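2 min read

Kestel opens its towel and hanger recordings to outside teams

GELTWOOD, 9 September 2018. I've been wanting to write this one all summer! Starting today, we at Kestel are sharing the laundry recordings we've been making for Kandik, our learning system for household chores.

Kandik learns by example. One of us steers the arms through a small job (get a hanger out of a basket, put a towel on the rail), the cameras at the grippers record the whole thing, and then we mess everything up and do it again. We've got 88 hours so far, and nearly all of it is cloth, because cloth is what our system is worst at.
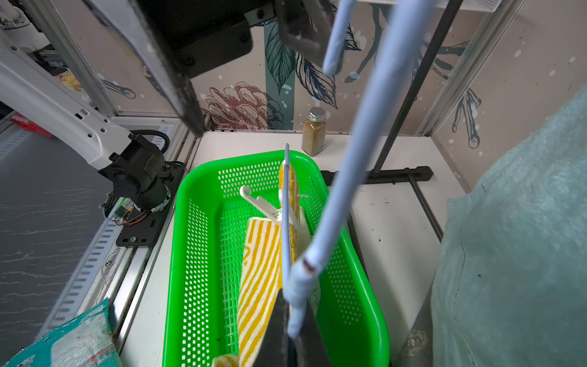
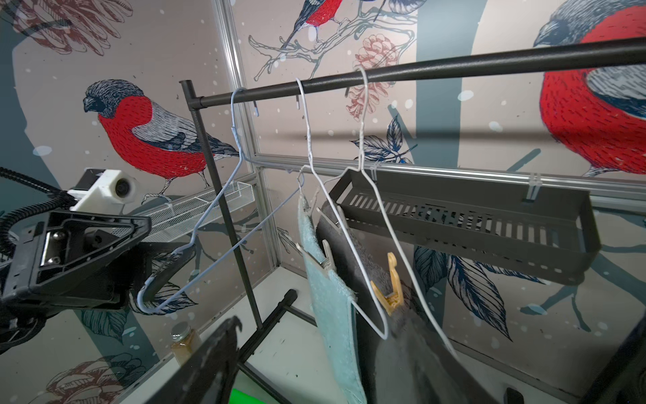 Towels and hangers at the Geltwood bench, from the gripper cameras.

The fumbles are staying in. If an operator dropped a towel and went back for it, you get the drop and the second try, labeled as such. Our earlier set had only the clean runs, and Kandik would just freeze the first time something slipped. I was pretty stubborn about that set, so I'll take the blame.

We're starting with 5 partner teams, and Rocha, our sister lab, is handling sign-ups. The first batch goes out later in September, with 2 more to follow once the labels are checked. Shirts are next on our list and I'm already nervous about the buttons.

Contact: Kestel press desk, Geltwood | © 2018 Kestel | Back to top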